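4.2 Comparing the two head cameras

Bart Wuyts and I tested the wide and the narrow camera in the recreation room, with the controller settings left alone. Each camera got four runs, 8 in all, starting near the foosball table. 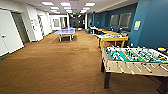
The wide camera lost its position in 3 runs, the narrow one in none - though the narrow one needed more turns of the head to find the doors. Annelies Segers repeated the count from the logs and got the same result. We kept the narrow camera for the arm tests in chapter 5.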